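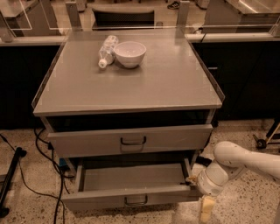

Gray cart with two drawers, bottle and bowl on top.

dastero-thermlog

Last updated: February

Data card for the Dastero thermal logs. CPU temps, clocks, package power and fan speed off small desktops and a few laptops, all under load. Quick notes for now, will tidy later.

What's in it

- 58 machines, one folder each
- 8 workloads per machine (compile, zip, video encode, browser tabs, spreadsheet recalc, photo export, idle, mixed)
- One CSV per run, plus a small meta.txt with chip family, core count, cooler type, RAM and OS
- Ambient temp in its own column. Older runs leave it blank, not zero. Please don't fill with zero, it wrecks the averages

Sampling is once a second. Runs are 12 minutes each, first two minutes are warmup and flagged as such in the phase column. Drop them if you want steady state, keep them if boost behavior is what you're after.

Columns

time_s, phase, core_max_c, core_avg_c, clock_mhz, pkg_w, fan_rpm, ambient_c, throttle

throttle is 0 or 1 and comes straight from the chip's own flag. Some chips raise it for power limits as well as heat and we can't split the two. See meta.txt, there's a line called throttle_src. If it says "combined" treat with care.

clock_mhz is the average over all the performance cores. Efficiency cores not logged. Tried it, the counter kept resetting when cores parked – gave up.

How it was collected

Olton logger, the small build without the tray icon. Runs at low priority so it doesnt eat into the workload. Every machine sat idle for a while before each run, lid open on laptops, plugged in, power plan set to balanced. No undervolting, no custom fan curves. Thermal paste left however it came.

Desktops were run with side panels on. A later batch with panels off lives in the Ngubane set, separate download, different column order (sorry).

Quick start

1. Unpack the archive somewhere with space
2. Run check.py from the top folder. It compares file sizes and row counts
3. Load with load.py, or just read the CSVs directly, they're plain

load.py skips any run marked bad in runs.txt. Pass --all to get them anyway. Most of the bad ones are a dropped fan sensor and the temps are probaly still usable.

Known problems

- 9 machines report package power in steps of a whole watt. Looks like a staircase when plotted. Not a bug on our side
- Fan speed is missing on the fanless boxes, column is there but empty
- Two laptops went to sleep partway through the idle run. Marked bad
- Browser workload depends on the browser version, which got updated between batches. Don't compare that one across batches
- Clock readings right after wake can be way over spec for a single row. Clip them

Not good for

Ranking chips. Coolers and cases vary far too much, and there's mostly only one machine per model. Use it for fitting thermal models, testing throttle detection, that sort of thing. Also nothing on GPUs in here at all.

License

Free to use and change, credit the Dastero logs if you publish. The Flillberg baseline scripts in /extra have their own license file – read it first.

Changes

- Fixed swapped avg and max columns in the zip runs
- Added throttle_src
- Renamed "office" workload to spreadsheet recalc

Related

Ngubane open-panel set
Olton logger: build notes
Flillberg baseline scripts
Reading package power counters

Contact: open an issue on the tracker | © Dastero | Back to top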